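Part 2: Making up the bed

Right, the frame is together and the mattress is on, so now we get to the bit most people rush. I've made up the bed in the Tunincombe flat more times than I care to remember, and it goes quicker if you stick to the order below. You'll want the Garow fitted sheet, the flat sheet, the duvet and its cover, and your pillows. Leave the Domon throw in its bag for now.

Before you start

Check that the mattress is pushed right up to the headboard. If there's a gap at the top you'll lose a pillow down it by the end of the week. Give the mattress a day to air if it came rolled — mine had been flat for 48 hours and still smelt a bit of the factory, but it was fine after that.

Caution: don't kneel on the edge of the mattress to reach the far corners. Walk round, or shuffle up the middle on your knees if there's no room to get by.

Fitting the bottom sheet

1. Shake the sheet out and find the care label. On the Garow ones it's sewn into a bottom corner, so it goes at the foot end.

2. Do the two headboard corners first. They're the awkward ones, and you want all the stretch available when you get there. Push the elastic well under with the flat of your hand.

3. Come down to the foot and pull one corner over, then the other. The last one always fights back! Lift the corner of the mattress a couple of inches with one hand and it'll give in.

4. Run your hand down both long sides and tuck in any elastic that has ridden up.

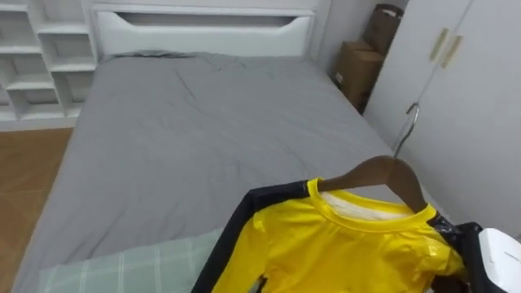 5. Smooth from the middle outwards with your forearm. You're only after the big folds at this stage. Small ripples go by themselves once somebody has slept on it, and I gave up ironing sheets years ago.

6. If you've got a long crease running corner to corner, the sheet has gone on slightly twisted. Unhook the foot corners, give it a tug towards you and put them back.

Note: the sheet takes a mattress up to 18 cm deep. With a topper on as well you'll need the deep version, and please don't try to force the ordinary one (I split a seam that way in April and had to buy another).

Top layers

7. Lay the flat sheet wrong side up, with the wide hem at the head. When you fold it back over the duvet, the nice side shows.

8. Tuck in the foot, then the sides to halfway up. I leave the top half loose as I can't bear having my feet and my shoulders pinned down.

9. Put the duvet in its cover, buttons at the foot, and lay it on. Pillows next, open ends facing away from the door if you're fussy like me.

Washing

Wash the Garow sheets on their own the first time, as the colour can run a bit. Mine go in every 2 weeks with the Maillard pillowcases and dry on the line.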